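The Divided Table

The promise comes around every March, along with the seed catalogs: one table, two lives. Put a hard surface on one half and a soft one on the other, and the family will build, pour, snack and craft side by side in perfect peace. Kandow sells the idea as a "zone top." Brelteto calls its version a "shared bench" and charges extra for the mat.

I have my doubts. I've lived with a divided table for three months now, and my main finding is that a border on a tabletop is only as good as the people sitting at it. Bricks migrate. So does water.

Still, some of it works better than I expected. A baseplate gives the building half a real edge, and bricks that are pressed down tend to stay put through dinner. The padded half is quieter – plastic cups set down on it don't clack, and a small spill soaks in before it can run for the floor. Whether you want it soaking in is another matter.
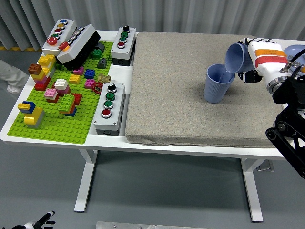

The mats are where the sales talk gets thin. Briser says its padded mat is fine for "everyday pouring," a phrase that could mean anything. I gave mine 25 cups of water over one weekend, spilled a few on purpose, and then waited for it to dry. It took far longer than a dish towel would have, and a dish towel costs next to nothing.

Then there's the matter of color. Bright green under the bricks looks cheerful in a store and loud in a living room. Rosales offers a gray plate for 30 dollars more, and I can't find any difference apart from the gray.

My advice is to skip the kit. Take a plain white table you already own, put a baseplate at one end and a washable mat at the other, and leave a strip of bare top between them for elbows. If the arrangement lasts until summer, then go look at the catalogs. I'd be a little surprised if you still wanted to.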